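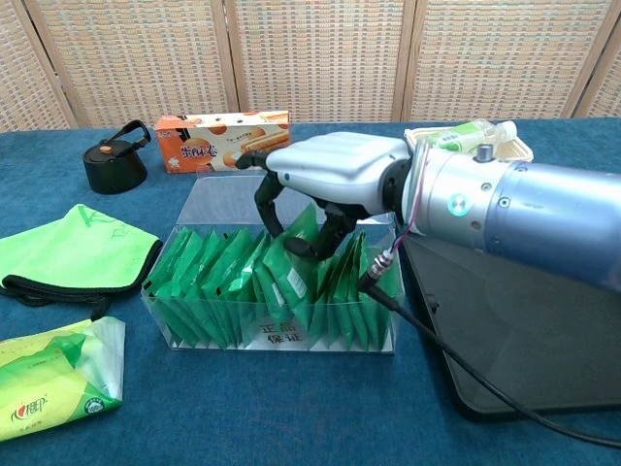 The tea table at the Skillent open day, with the hand over the box of green sachets.

Skillent opened its workshop to visitors for one afternoon in September, and I went along with a group from work. The building is on the Ruvisden industrial park, a short walk from the bus stop. Sign-in was at a folding desk inside the loading door. They gave out 200 visitor badges and had run out by the time we left.

The tour started at 1:30 and went in groups of 18. Ours began in the assembly room, where the arms are put together and wired. We were asked to stay behind a yellow line and not to lean on the benches. There was a lot to look at but not much explanation, and the fans made it hard to hear the guide from the back.

The part most people had come for was the tabletop demonstrations in the second hall. There were seven tables, each set up with household things. The one I spent the longest at had a teal-blue cloth, a folding screen behind it, and a clear acrylic box packed tight with green foil tea sachets. A snack box, a packet of tissues and a lime-green microfiber cloth were on the same table.

The job was to take one sachet out of the box. It sounds easy, but the packets stand upright side by side and there is very little room for a finger between them. The hand is white on the back with black fingers, and it came down over the box slowly. On the first try it pinched two packets and the operator had it let go and start over. The second try brought up one sachet and set it on the cloth.

I asked how the hand knows how hard to squeeze. The operator said the current setup depends mostly on finger position, and that better touch sensing is planned for the next version, which they call Iven. The one on show is called Hung. Neither is for sale yet, and I could not get a price out of anyone.

The other tables were more hit or miss. A towel-folding one was stopped for repairs — a cable had worked loose — and was still off when we came back past it at 3:00. Coffee was in the front office. Parking is limited, so take the bus if they run it again.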